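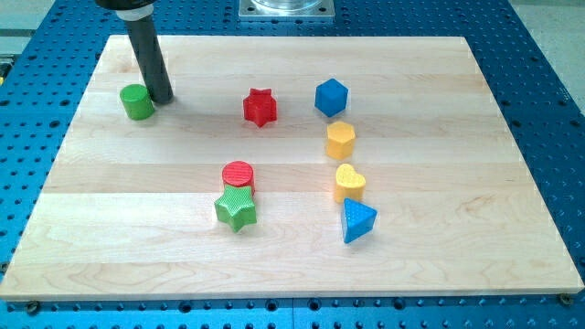
Blackbird attacking our patio door – how do I make him stop?

Posted by Slavica Angelovski
Wednesday, April 18, 2018

Hello all, first time posting though I've been reading for ages. We have a male blackbird who has decided he hates our patio door. He starts at first light, which at the moment means well before I want to be awake, and he goes at it in bursts until mid-morning. He flies up at the glass, pecks it, drops back down onto the step, struts about a bit and then has another go. There's usually a second round at tea time.

I assume he's seeing his reflection? We moved here (Germont, edge of the village, fields at the back) in January and he was perfectly well behaved until a couple of weeks ago. There's a female about too and I've seen her going in and out of the ivy on the side wall with beakfuls of dead grass, so I'm fairly sure they're building.

So far I've tried one of those plastic hawk stickers, which he ignored, and drawing the curtains inside, which I think made him worse. I've also been out there in my dressing gown clapping at him. He goes off for seven minutes or so and comes straight back.

I'm worried he'll hurt himself or wear himself out when he ought to be helping with the nest. The glass is a dreadful mess as well but I can live with that. Is there anything that works, and does it stop by itself eventually? I'd rather not do anything that puts the pair off nesting here, I'm thrilled to have them.

Sorin Nikolovski

Oh I do sympathise, we had two springs of this with a blackbird and one with a chaffinch! Yes, it's his reflection. He thinks there's a rival cock bird standing in the middle of his patch who won't back down however hard he goes at him, poor thing.

Your curtains did make it worse, I'm afraid. If the room behind is dark or there's something solid behind the glass you get a better mirror on the outside. Same with the hawk sticker – he can still see himself all round it. Whatever you do has to go on the OUTSIDE of the pane.

What sorted ours was covering the bottom part of the door, as that's where he sees himself when he's standing on the step. I used an old bed sheet first, held up with masking tape, and that worked the same day but looked terrible and blew off in the night. Then I swapped to some fine garden netting left over from the fruit cage, pulled really tight over a frame so that nothing could get tangled in it, and stood it a little way in front of the glass. Don't hang netting loose, please, birds get caught up in it and it's horrid to deal with.

If you don't want to build anything, rub a bar of ordinary soap over the outside until it's cloudy. You'll have to redo it after heavy rain, but it costs nothing and you've got a mucky door anyway. My sister did hers with window cleaner that dries white and just left it on.

Check the car mirrors too! Ours moved on to the neighbour's car once he'd lost interest in the door, and we had to put a sock over each one.

As for him hurting himself, mine never did as far as I could tell. They're not going at it full tilt like a bird that hits a window by accident. It fizzled out once they had chicks to feed, and I'd guess you've got a few more weeks if she's only carrying nesting stuff now. They may have another brood after that, so keep the netting handy.

And leave the ivy well alone until they've completely finished with it, but I expect you know that.

Geltton Gardener

Soap works. Did it on the shed window.

Have you got a feeder or a bird table near the door? If so move it further down the garden. Blackbirds like feeding on the ground and if there's food on the step he'll be there all day looking at himself. I used to chuck sultanas out by the back door and only had myself to blame.

Slavica Angelovski

Thank you both! There is indeed a dish of mealworms on the step, I put it there when we moved in so I could watch them from the kitchen table. It's gone down by the compost heap now and I've soaped the bottom half of the door. I'll get some netting at the weekend if he carries on. Going to look at the car mirrors in a minute – I had wondered about those smears.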